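The case for untidy examples

Most groups that collect demonstrations for a learning system write a protocol first and then spend the budget enforcing it. The board is taped flat, the cables are tied back, the lighting is fixed, and every recording starts from the same pose. The result is a clean set of examples and a policy that fails when the board is turned by a hand's width. I think the order of priorities is wrong.

Placing Go stones is a useful test. The stone is small, glossy and curved on both faces. The target is an intersection of two thin lines, and an error of half a cell is plain to see. A printed paper board adds a further difficulty, as it creases and lifts, and the height of the surface is then no longer a constant.
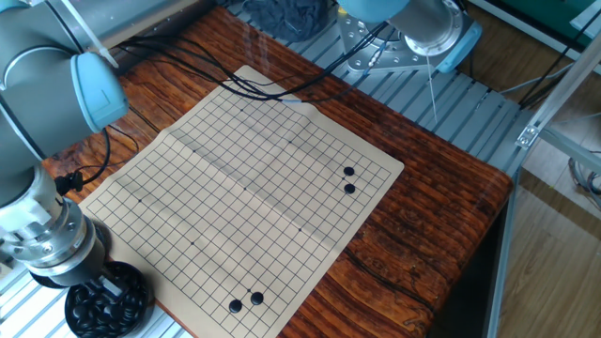
The usual objection is that variation costs data. Juson, whose collection guide is widely copied, asks for 100 recordings per fixed layout before anything is moved. Our own set for the Huvby project holds 636 recordings, and in no block of them was the board squared to the table on purpose. Training took longer to settle. Placement error on a board at a new angle was nearly 4 mm lower than with a policy trained on a fixed layout of the same size. I would accept that exchange in any task where the work surface is not bolted down.

A second objection concerns labels. Kinoshita, the annotation tool we use, expects one board transform per session, and a wrinkled sheet does not have one. We now store a transform for each quarter of the board, 4 in all. This adds a few minutes to each session and removes a systematic error along the fold, which we had earlier blamed on the wrist calibration.
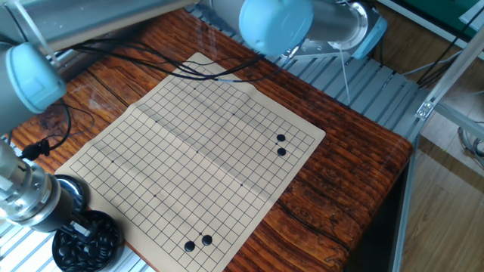 There are limits. Variation should be recorded, or it cannot be separated from operator error later. Grikeo's file format has a free text field for this, and in most of the shared sets I have opened it is blank. Board angle, sheet condition and cable routing should be required entries, filled in before the first grasp of a session.

Failed grasps should also be kept and marked as such. Deleting them makes the success rate of the set look better and leaves the system with no example of a recovery.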